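Fonds obligataire en won coréen : les frais de couverture valent-ils le coup ?

casex73
Posté le 15 oct. 2025

Bonjour, ma banque me pousse vers un fonds de dette souveraine asiatique, le Vavow Obligations, en part couverte contre l'euro. On me parle de « rendement sécurisé ». J'ai lu le prospectus deux fois et je ne vois nulle part le coût de la couverture. Le conseiller me répond qu'il est « négligeable ». J'ai du mal à le croire. Quelqu'un détient-il ce genre de part ?
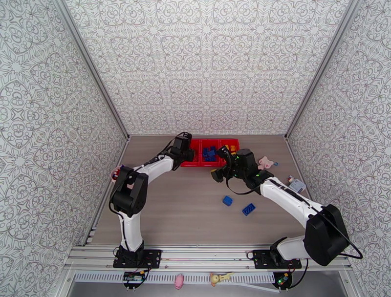 Communauté Direck - Rubrique Épargne et placements

holst_lecteur

Négligeable, c'est vite dit. Le coût d'une couverture dépend surtout de l'écart entre les taux courts des deux monnaies, et il bouge. Certaines années il joue en votre faveur, d'autres il mange une bonne partie du coupon. Il n'apparaît pas toujours dans les frais courants - regardez plutôt le rapport annuel, au poste des changes à terme, et comparez la part couverte avec la part non couverte sur la même période.

Quant à « sécurisé », demandez-lui de l'écrire. La couverture ne protège ni d'une hausse des taux ni d'un défaut. Si la durée moyenne du portefeuille est de 7 ans, un point de hausse vous coûte à peu de chose près 7 % de la valeur, couverture ou pas.

Regardez aussi les droits d'entrée. À 2 %, il faut déjà plusieurs mois de coupon pour revenir à zéro.

Vavinou8

Moi j'en ai depuis 8 mois et ça monte, donc je ne me pose pas trop de questions. Prends la part couverte et dors tranquille.

casex73

Merci holst_lecteur, je vais réclamer le rapport annuel. Vavinou8, huit mois de hausse ne me disent pas grand-chose sur les frais. Tu as la part couverte ou l'autre ?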